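Re: November card, main event

Torquil Lennox wrote:
> Stekel vs Serrano goes on last, 2 out of 3 falls.
> Tag titles right before. Anyone object?

Yeah, me. Two out of three falls after a tag title match is too long for that crowd. Last time in Jevcombe half the bleachers were out in the parking lot by the third fall. Put the tags on after intermission, give the juniors the spot before Serrano.

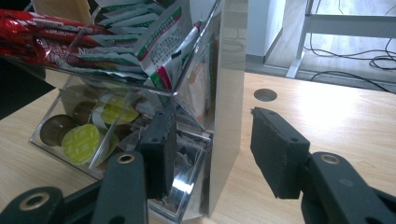
Also Stekel is billed at 144 on the poster and hes wrestling in the under 115 bracket?? One of those is wrong, ask Bianka before it goes to the printer. We only need 100 posters.

Faustino says he can ref but not the opener, works till six. Will call tonite re: ring truck.

Braulio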